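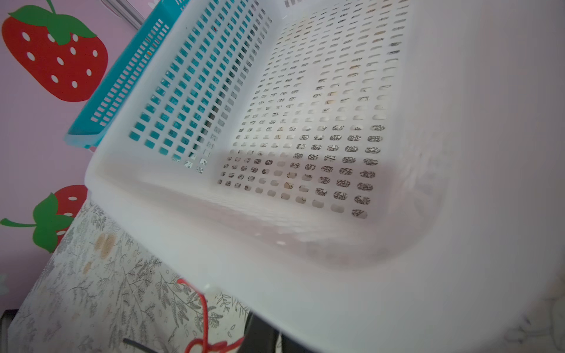 Projects > Shared Workshop Builds > Paper, section 4

9 min read

4. The wrist camera and the basket task

4.1 Setup

The arm was built in the Callport shared workshop by the first two authors, Snædís Bergmann and Clyde Oyelaran, over one winter. Its joints and the controller board came from an earlier project, and most of the brackets were printed on the workshop's own machine. The gripper and the camera mount were drawn from scratch. We call the arm Ivau in the rest of this paper, after the folder the drawings were saved in.

All trials in this section were run on a tabletop with a patterned covering. A plain gray mat was used for the first calibration and then dropped. The patterned covering is a harder background for the rim detector, and it is closer to what a person would have on a table at home. Figure 4 gives the view from the wrist camera with the gripper close to a white plastic basket. The turquoise basket stands behind it, and the botanical print of the covering shows through the holes in the white basket's floor.

Figure 4. Wrist camera view at close range, white basket in front, turquoise basket behind. The dark shape at the bottom is part of the gripper.

The task is simple to state. The arm has to find the rim of the nearer basket, bring the gripper over it, close, lift the basket clear of the table, and put it down again one basket width to the side. No markers are fixed to the baskets. The operator may stop the arm at any time but may not steer it.

4.2 Finding the rim

We tried two ways of finding the rim. The first looks for a long, smooth edge with an even color on one side of it. It works well when the camera is far enough back to see most of the basket. At close range it does badly, for two reasons that Figure 4 makes fairly plain. The part of the rim nearest the camera is out of focus, so the edge is spread over many pixels. The unperforated side wall is also nearly the same shade as the rim, and there is glare on it.

The second way uses the holes. Both baskets have openings set out in regular rows, and a regular grid is easy to find even when it is seen at a steep angle. The software picks out the openings, fits a plane to the floor and another to one wall, and works out where the rim should be from the known height of the basket. The rim itself does not need to be in focus.

The trouble with the second way is what lies behind the holes. Over a plain mat every opening has much the same brightness. Over the botanical print, one hole may hold a dark curling line and the next only the pale ground or a tint of beige. On the left wall of the white basket the slots are filled with teal from the basket behind. A detector that expects dark holes in a light surface will miss a good part of them. We changed it to look for the outline of each opening and to ignore the color inside – a small change in the code, though it took Oyelaran most of October to get right.

Shadows caused less trouble than we expected. The soft diagonal shadow across the floor in Figure 4 darkens several rows a little, and the outlines can still be followed through it. Direct glare is worse. Where the plastic washes out to white, we let the fit run on from the nearest good rows.

4.3 Trials and results

We recorded 3,105 approaches. Of these, 105 were thrown out when a loose connector at the elbow made the joint readings jump, which leaves 3,000 for the comparison. The same recorded frames were given to both detectors, and each result was checked against a rim position marked by hand. Keisha Schumacher did the marking, and Hazel Szabo repeated a part of it to check that two people would agree.

The edge detector placed the rim within the gripper's opening in 1,703 of the 3,000 approaches. The grid detector did better over the patterned covering and slightly worse over the gray mat, where the edge detector has little to confuse it. For the final build we run both. The edge detector leads until the gripper is about 60 millimeters from the rim, and the grid detector takes over from there.

Failures in the last part of the approach fell into two groups. In the first, the fit locked on to the wrong basket. The side slots of the turquoise basket form a ladder-like row that looks a lot like a wall of the white one, and when the color check was turned off the software sometimes joined the two. In the second, the gripper's own parts covered the lower rows and too few openings were left to fit a plane. A fixed mask over the lower part of the image helped with this, at the cost of some useful picture.

We did not test baskets with round holes, woven baskets, or baskets with anything in them. A full basket hides its floor, and the method would then depend on the walls alone.

4.4 Notes for other builders

The camera mount went through four versions. The first three held the camera too far forward, and it touched the rim before the fingers did. The final mount sets it back behind the finger joint and tilts it down. Drawings for the last version are in the appendix, along with the bracket that Lucinda Kasprzak made for the cable, which had been catching on the wrist.

Anyone copying the build should lock the focus of the camera before calibrating. Ours was left on automatic for the first week, and the calibration from that week could not be used.

Related items

Prako: a two-finger gripper from printed parts
Calibrating a small arm on a kitchen table
The Ruiz-Ortega cable guide, second version
Workshop notes: elbow connectors and how ours failed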